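The sculptor works in two rooms above a closed bakery in Mukasside, and has done so for 3 years. Before that there was a shared unit in Stirnaldale, with a leaking roof and a landlord who wanted everybody out by six. The new show opens at the Kocabaş gallery in May and takes up the ground floor only.

It is a show about borrowed things. Each piece starts with an object asked for on loan from a household in the town: a door handle, a bread bin, the pull cord from a bathroom light. The artist makes a plaster cast, returns the original and shows the cast at the height where the object was used.

"People lend you the oddest things once they know they'll get them back," she says. "I asked one street for anything they touched every day and I had a kettle lid by lunchtime."

The letters went out to 400 addresses. Most went unanswered, and a few people wrote back to say no. One household offered a whole staircase rail, which she turned down because she couldn't get it through her own door. She still thinks about it.

The casts are white and unpainted. In an earlier group, shown at Lidmont, she had tinted them to match the originals, and she now thinks this was a mistake. "Everyone talked about how close the colour was. I'd spent weeks on the colour, so I can't complain, but it wasn't what I wanted them to talk about."

Height has become the part she worries over most. A light switch in one house is a hand's width lower than in the next, and the gallery's floor slopes towards the street - not by much, but enough to throw out a long row. She takes her measurements from the floor of each house and writes them down before she touches anything.
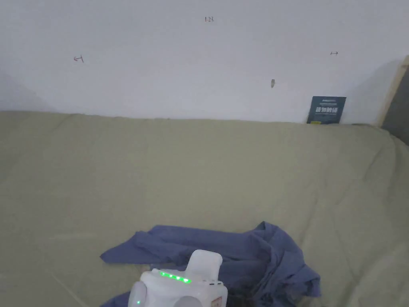

Small marks on a white wall, with "123" written near the top.

Asked whether the lenders will recognise their own things, she says some of them won't. A door handle is known mostly by the hand, and visitors are asked not to touch. She argued with the gallery about that and lost. There will be one cast by the entrance that can be handled, and a spare for when it breaks.

Money has been tight. The grant came to £1124, and plaster and van hire took nearly all of it. She teaches 2 evenings a week and does the casting in the mornings, when the rooms are cool and the mix gives her a bit longer to work.

She has no plans to sell the pieces one by one. After the show each cast will be offered to the household that lent the object, and whatever is left will go back up the stairs to the studio. "I've got shelves for about half of it," she says. "I'll have to ask somebody to lend me a garage."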